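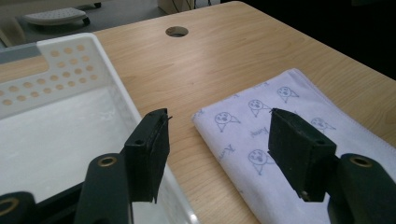 White tray on the left, penguin-ish cloth on the right, and a week of my life on the software in between.

Okay, thread time. I've had a few people ask what I do all day since I moved over to the perception side, and the answer this month is: cloth into tray. One folded cloth, one tray, two fingers. I've been on it long enough that I know those little bird faces better than my own relatives.

Quick background for the new folks. Dorkow is our small policy stack, and the gripper camera is the only camera it gets. No overhead view, no depth. Whatever the wrist sees, the policy sees. I love this setup and I also complain about it most days before lunch.

First thing I had to sort out was white on white. The tray's white. The cloth is white with the faintest bit of lavender in it. Our old segmenter (I wrote it, I'm allowed to be rude) looked at the pair of them and went yep, one big pale thing. Every time the cloth got near the rim, the two masks merged and the planner lost its target.

What helped was the holes. The back wall of the tray has a grid of small round perforations and you can see the tan of the desk through them, so there's this lovely regular dot pattern to lock on to. I added a cheap texture channel that fires on repeating dots and suddenly the tray had a back wall again. So satisfying! I ran around showing people a grey heat map like it was baby photos.

The right-hand rim is still a pain. It curves down and goes kind of soft and see-through where it meets the wood, and my edge detector draws a different line there every time I ask it. For now I fit the tray as a rectangle from the back wall and let the right edge be a guess. Not proud of it.

Then the cloth. I was sure the printed birds would be a gift. Dot eyes, nice clean blue-grey lines, tons of keypoints. Well. They're a gift right up until a finger pad sits over one of them, and then the matcher grabs the face next door and tells you the cloth has hopped sideways. All the faces look like cousins.

Yaqin Qin had the good idea here (she usually does): stop matching the faces, track the hem. There's a stitched hem down the right side of the fold, it's long, it's straight, and it doesn't have an identical twin somewhere else on the cloth. Faces now only vote on rotation. The hopping went away that afternoon.

Side note, the handwriting-style lettering on the print threw our corner detector completely. Tiny slanted strokes everywhere, all of them apparently Very Important Corners. I capped how many keypoints it can take per patch and life got better.

Someone in the replies last time asked about masking out the fingers. Yes, we do! The fingers take up a big chunk of the lower view, so there's a static mask for the arms and a moving one for the pads, driven off the gripper width. The brass-coloured rings make decent little reference points for checking that the moving mask is lined up.

The pads are dark and fuzzy and a bit frayed at the edges, so I dilate the mask by 4 pixels. I started at 20 because I'm a coward, and it ate the exact strip of cloth I needed for the grasp point. If you take one thing from this thread, go look at your mask with your own eyes before you tune anything downstream of it.

Timing stuff, for the two of you who care. Camera comes in at 60 frames a second, the policy runs at 20, and for ages I was handing it whichever frame turned up last. Fine on a desktop. Not fine when the fingers are closing and the width reading is from a slightly different moment than the picture. I now stamp both and interpolate the width to the frame time. Boring fix, took a morning, should've done it in August.

I also rewrote the replay viewer, which is called Umitz for reasons lost to history. You can scrub an episode and see the masks, the hem line and the planned path drawn over the wrist view. There's a key that jumps to the next spot where the planner changed its mind. I press that key A LOT.

Where it stands as of Thursday, April 25, 2024: last batch was 25 runs in replay, and the cloth track held through all but 4. Those 4 are all the same thing, the view tips up past the back of the desk into the dark area, auto exposure panics, and the cloth blows out to pure white. Goodbye hem.

So that's next. I want to lock exposure off the desk surface, that honey-coloured wood is a nice steady mid-tone. Xiuying Luo reckons I should leave exposure alone and train through it with augmentation. We have a coffee riding on it.

If anyone's done exposure locking on a wrist camera without making everything else worse, my replies are open and I'm very easy to impress right now. Hem tracker code goes up once I've taken the swearing out of the comments.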